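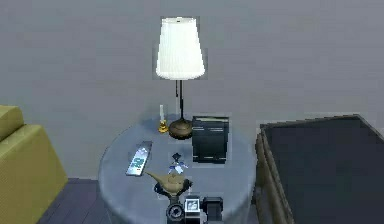
A pleated lampshade above a crowded side table.

The housing association at Vinside has spent the past year asking its tenants how they wish to grow old. The answers, gathered from 600 households, were published in August and now guide the letting of every flat on the Bilau estate.
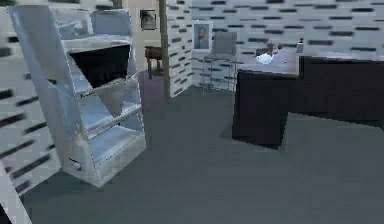

Picture: Dobre Interiors

Most tenants over seventy wished to stay where they were. Fewer wished to live alone. The association therefore lets its larger flats to pairs of older friends, each with a separate tenancy and an equal share of the rent. Either may leave with two months' notice - the other keeps the home. 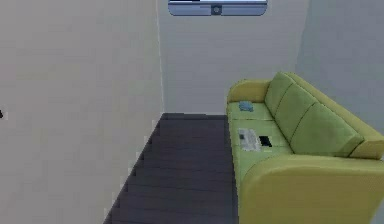
Britt-Marie Hellström told the tenants' meeting that the notice period was too short, and that finding a new companion at eighty was harder than finding a new flat. The board has agreed to look at the matter again.

Similar terms are offered at Walel, where four flats have been let. Lizeth Guzmán, who manages the lettings there, expects applications to rise once the waiting list is opened to people from outside the district.
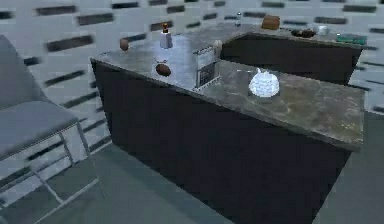
How to apply

Forms are held at the Vinside office, open until 4 in the afternoon. Both applicants must sign.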